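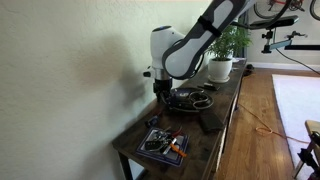

Treneo opens equipment planning service to smaller buyers

Imholm, September – Treneo, the robotics purchasing adviser, is opening its planning service to small firms, housing providers and care organisations that would like a robot arm for household tidying work but have not yet worked out what one will cost them over its whole life.

The service begins with a visit. A planner spends 4 hours on site going through reach, floor space, power and the sort of things the arm will be asked to pick up – keys, scissors, pouches and the other bits that gather on a hall table – and then draws up a budget covering purchase or lease, spare grippers, servicing and staff training. The visit costs £300, taken off the final fee if the client goes ahead.

"People come to us with a price for the arm and very little else, and I do understand it, as that's the number on the quote," said Emerson Fagundes, head of planning at Treneo. "We'd love to sit down with them a bit earlier, with a pot of tea if there's one going, and talk about year three as well."

Some 187 organisations have used the service since it was first offered to larger buyers in Leitão and Murko. Bookings are open now through the Treneo office, quoting reference 1208.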